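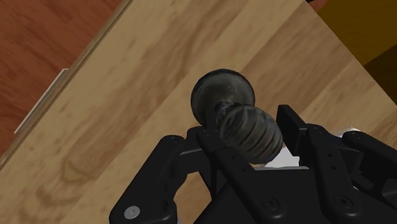 A longtime customer wrote to us in December that she would keep buying from Kuhlmann as long as there were still people in the building, and she wanted to know if there were. There are. We answered her letter at some length, and much of what we told her is now on this page.

About Kuhlmann

Kuhlmann sorts, checks and packs tableware and small household goods for shops and mail-order sellers. Our main building is in Tirley, on the old mill road. A smaller storage site is in Wellau, where full pallets wait for pickup. We do not make anything ourselves. Goods come to us in bulk crates from many makers, and they leave us in boxes that can survive a delivery truck.

The catalog we handle has 300 shapes in it at the moment. Plates and bowls are the easy part. Stemmed pieces, candle holders, stoppers and anything with ridges or a narrow neck take more care, both for a hand and for a machine.

How the work used to be done

Until a few years ago every piece was lifted out of its crate by hand, turned over, looked at, wrapped and set in a box. One person did all of that for a whole shift, standing at one bench. The looking part takes experience. The lifting part mostly takes wrists and shoulders, and our people had trouble with both. Sick days went up every fall, when the orders did, and the benches were hardest to staff exactly when we needed them most.

We tried lighter crates, adjustable benches and shorter turns at the bench. All three helped and we still use them. They did not change the number of times a person had to reach down and lift.

What Wemer does

Wemer is our name for the handling station on the packing floor. It is an arm with a two-finger gripper. It takes a piece from the crate and sets it on the bench, where a packer inspects it. When the packer presses the green button, Wemer brings the next one. If the packer presses the red button, the arm backs off and waits.

The station does not inspect. It has no say in whether a piece is good enough to ship. Chips, bubbles, uneven feet and scratches are judged by the person at the bench, under a lamp, the same as before. Wrapping is also done by hand. Paper tears, and people are better at noticing when it has.

A new shape goes through simulation before it goes to the floor. A ribbed, goblet-like piece sitting on a wood surface is a good test for the gripper, which has to straddle it and bring a finger in on either side. The operators who will run the shape sit in on these sessions. They pick the approach, change the angle and say where they would take hold of the piece themselves. After that we run the shape on the floor at low speed, with seconds that we could not sell anyway. If it goes badly there, the shape stays a hand job. A fair share of the catalog is still marked "hand only," and some of it will probably stay that way.

What changed for the people here

Nine people work as operators. All of them were packers first. We offered the training to everyone on the packing floor, on paid time, and took those who wanted it. Operators earn a higher rate than packers, and the rate stays with them on days when the station is down and they go back to the bench.

The job is different. An operator spends part of the shift on setup, part on clearing stops and part at the bench. There is more walking and less lifting. There is also more to keep in your head, and a few of the people who tried it asked to go back to packing. They went back at their old rate and with their old shift, which is what we had promised in writing before the training started.

Nobody was laid off when Wemer came in. We did stop hiring seasonal help for the lifting work, and we think that should be said on the same page. Some of the people who used to come to us in the fall now work for other employers in Tirley. Others took year-round jobs with us in receiving or in Wellau.

Complaints from the floor

The first version of the schedule was a poor one. It set the pace at 200 pieces an hour, a figure that came from the office and had been tried only with plates. Packers said they were being fed work faster than they could look at it. They were right, and breakage and returns both showed it within weeks. The pace is now set by the person at the bench with the green button. There is no target on the wall and the station does not report how often an individual packer presses anything.

The second complaint was noise. The arm is fairly quiet, but the crate conveyor that feeds it was not. It has since been given rubber rollers and moved behind a partition.

The third complaint is still open. Operators say that it is lonelier at the station than at the long benches, where four or five people used to face each other and talk through the shift. We have moved one packing bench next to the station and will see how it goes. The break room is unchanged and the coffee is still free.

Safety

The area around the arm is marked in yellow on the floor. Loose sleeves and lanyards stay outside it. Anyone on the floor may stop the station, including visitors and people on their first day, and no one has to explain why until it has stopped. Stops are written down in a paper log that hangs on the partition, and the operators go over it together on the first working day of the week.

Working with us

We hire for packing, receiving and storage throughout the year. You do not need any experience with machines. New hires spend their first 300 hours at a hand bench, learning what a sound piece looks and feels like, and can ask for operator training after that. Applications can be dropped off at the front office in Tirley or sent by mail. Please tell us which shifts you can work.

Visiting

Schools and customers are welcome on the packing floor by appointment. Closed shoes are required. The Wellau site is not open to visitors, as trucks are moving there all day.

Page last updated 2022-06-19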